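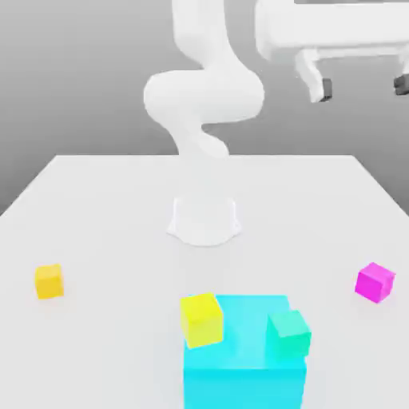 Night crew at Lostcombe left word that the port outboard on the Kincaid chase boat is hunting at idle again, worse in gear than out, and asked whether we want it pulled before the weekend or run as is.

Thursday, 7:30 am. Not pulling it yet. Started both engines on the hoses. Starboard steady at 700. Port wandering between 650 and 800, settles above 2,000 and stays settled. No alarms, no stored codes.

Drained the port water separator into a jar. Small bead of water at the bottom, maybe a teaspoon. Replaced the element, wiped the bowl, new O-ring. The old O-ring had a flat spot. Primed with the bulb, restarted, same wander.

Pulled plugs. Top two normal tan, bottom one sooty. Gap on the bottom was wide, reset to spec. Compression even within a few psi across all three – not worried there.

Throttle linkage: jam nut on the Cemach cable was finger loose. Set it, marked it with paint. Idle now 690 to 720 with the cable snug. Better, still not as good as starboard.

Hull hours on the plate say 76, our log says 50 since last service. Somebody missed a page. Going with 76 until we find it.

Gear oil clean on both legs. Port prop has a ding on one blade, filed smooth, leave it for now. The spare went out with Ilen and hasn't come back.

To do:
Sea trial, full tank, 30 minutes at tow speed
Check the vent line for a kink behind the seat base
Order two O-rings, not one
Ask for the Ilen prop back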